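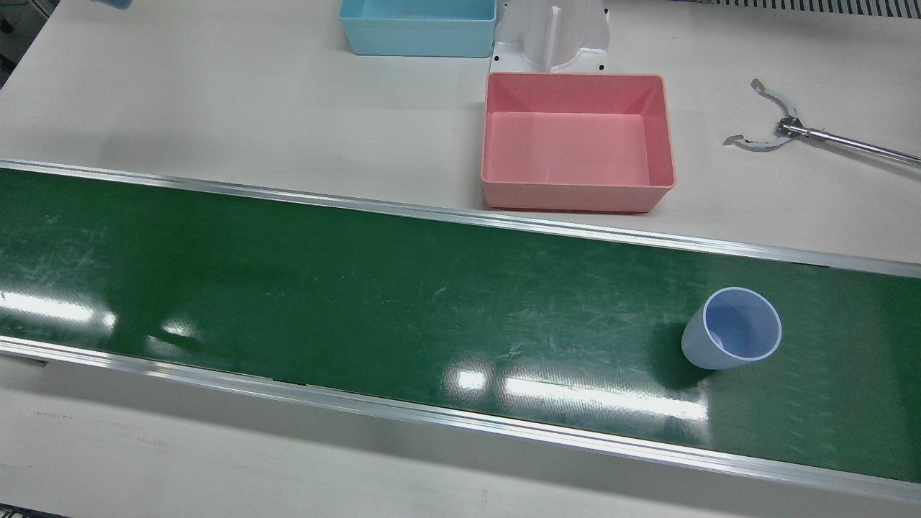 Green belt between grooved metal rails, Grekel technical center, Sala.

Grekel opens its Sala site to outside visitors once a year, in March. I went for the afternoon session, mainly for the talk on label adhesives and the walk through the paper store. Registration took 12 minutes. Badges were printed on Grekel's own stock, which peeled at the corners by the second hall.

The paper store

Brunello Leone led our group. The store has space for 3,344 reels and is held at a constant humidity. Reels wait there for six days before slitting. Leone said that the wait used to be two days, and that edge curl on the thinner grades made them extend it.
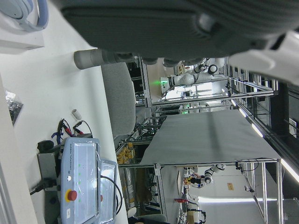

He also gave the core diameter as 71 mm, a size I have not met elsewhere. It dates from an old unwinder at Grarneleck, the sister plant, and changing it would mean replacing the shafts at both sites. Customers with standard equipment get an adapter sleeve — charged separately.

Adhesive talk

The speaker from Serkomier compared water-based and hot-melt adhesives on uncoated kraft. Her peel tests were run at room temperature and again after cold storage. The hot-melt held better at first and lost more in the cold. I would have liked to see the spread as well as the averages, but the slides showed only averages. She promised to send the full table to anyone who left an address.
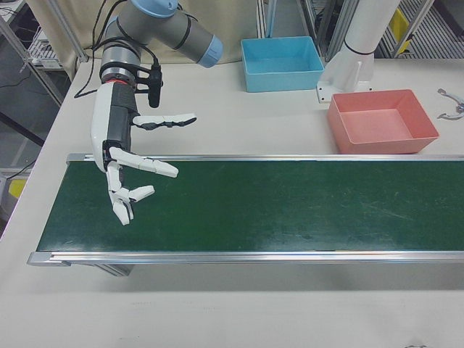

Practical notes

Parking is behind the goods entrance and fills before noon. The bus stops on the main road, some 6 minutes on foot. Coffee is free; lunch is not. The afternoon session ends at 4:30, and badges have to be handed back at the gate.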